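How Does a Restaurant Kitchen Work?

By Urbonaitė
2021-01-11

When you eat at home, one or two people usually cook one meal, and everybody eats it at the same time. A restaurant has a harder job. One table wants soup, the next wants fish, and a family by the window has asked for four different things. All of it has to come out hot, and each table's food has to come out together.

So how do they do it? Let's follow a busy evening at Dekero, a restaurant in the town of Camthorpe. It has 93 seats.

Before anyone sits down

Cooks start work hours before the first guest arrives. They wash lettuce, peel potatoes, chop onions and make sauces. Cooks call this part of the day "prep," which is short for preparation.

Prep matters because some foods take a long time. A good chicken stock has to simmer for hours. If the cooks waited until you ordered your soup to start the stock, you would get it at bedtime.

Other foods can't be made early. A fried egg tastes best right away. French fries go soft if they sit around. The cooks get these foods ready to go and then cook them at the last minute.

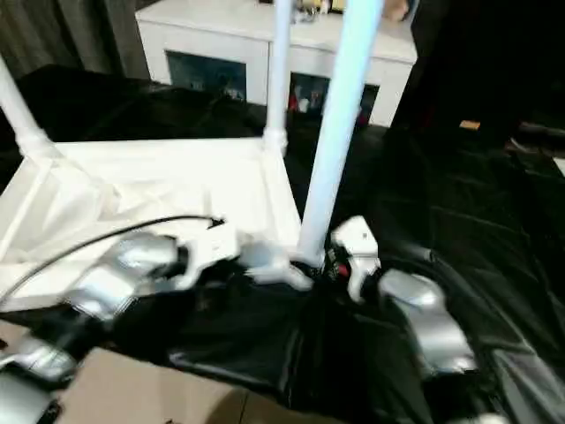

Two grippers at work at the base of a white pipe frame.

Everyone has a station

A restaurant kitchen is split into small work areas called stations. Each station does one kind of work. At Dekero there is a grill station for meat, a station for fish, a station for vegetables and sauces, and a cold station for salads. Desserts have their own corner, away from the hot stoves, where butter and chocolate won't melt.

Each cook keeps everything for the station close by. Salt is in the same spot every night. So are the spoons, the oil and the clean towels. There is a French name for this: mise en place. You say it "meez ahn plahss," and it means "put in place." A cook who has to hunt for the salt will burn the onions.

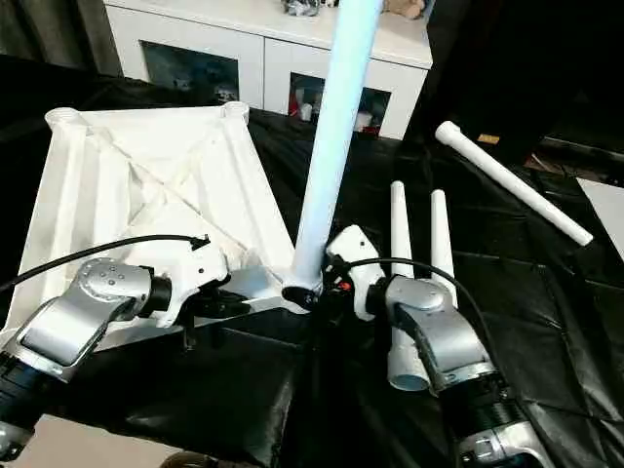

What happens when you order

The server writes down your order, or taps it into a small computer. The order goes to the kitchen and prints out on a slip of paper called a ticket. The ticket says which table you are at, what you want, and anything special the cooks need to know, such as "no nuts."

The person in charge at the counter reads the ticket out loud. In many kitchens the cooks answer "Yes, chef!" or "Heard!" This lets the chef know that each cook got the message. Kitchens are noisy, with fans running and pans banging, so it helps to say things back.

Now comes the tricky part, which is timing. Say your table ordered a steak, a piece of fish and a bowl of pasta. The steak takes 15 minutes, the fish takes eight and the pasta takes four. If all three cooks started at once, the pasta would be cold before the steak was done. So the steak goes on first. The fish starts seven minutes later, and the pasta starts four minutes after that. All three dishes are ready together.

Try it at home with a grown-up. Pick two foods that take different amounts of time, like boiled potatoes and green beans. Work out which one to start first.

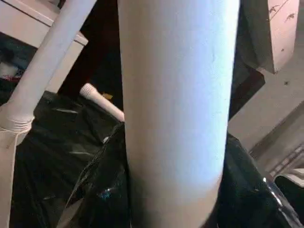 The pass

Finished plates go to a long counter called the pass. It often has warm lamps over it to keep the food hot. The chef checks each plate there. Is it the right dish? Is the rim clean? Did the person who can't eat nuts get a plate with no nuts? If something is wrong, the plate goes back.

When the whole table's food is ready, the servers pick it up and carry it out. It shouldn't stay on the pass for long, even under the lamps.

The dish room

Every plate that goes out comes back dirty. On a full night, Dekero washes 600 plates, and that doesn't include the glasses, forks and pots. Food scraps are scraped off first. Then the plates go into a machine that washes much faster than the one you might have at home. The water is very hot, to help kill germs.

Big pots don't fit in the machine, so they are scrubbed by hand in a deep sink. It is wet, heavy work. A kitchen can't run without it - if the clean plates run out, the cooking has to stop.

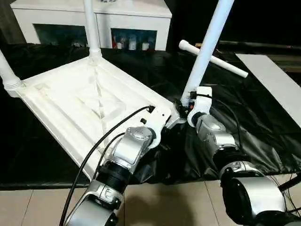 After closing

When the last guests go home, the cooks still have things to do. They wipe down their stations, cover the leftover food, write the date on it and put it in the refrigerator. They sweep and mop the floor. Then they look in the refrigerator and make a list of what to buy for the next day.

Words to know

Prep: getting food ready before guests arrive.
Station: the area where a cook does one kind of work.
Ticket: the slip of paper that tells the kitchen what a table ordered.
Pass: the counter where finished plates are checked and picked up.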